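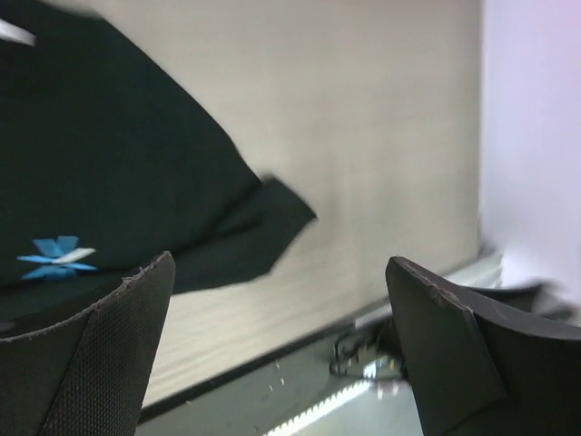 Two arms, one pile of laundry

simdale_naveen: Evening, all! The bench in our shared shop finally has both arms bolted down, and I'm teaching them to handle clothes (dark shirts are a misery). Grip pads are next, so tell me what you use. 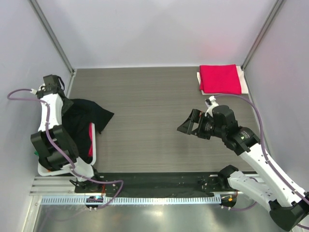

I'd love to keep the purple cables on those big loops, too, unless somebody talks me out of it.

trostik33: Loops snag, my friend. Clip them.

babita_b: I disagree! Mine have hung free since June, no trouble.

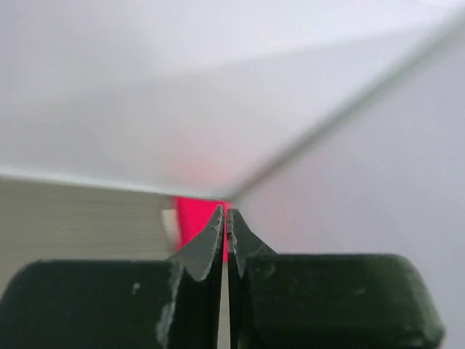 Re: grip pads

madhuj: Swap any with chipped tips, they pull threads.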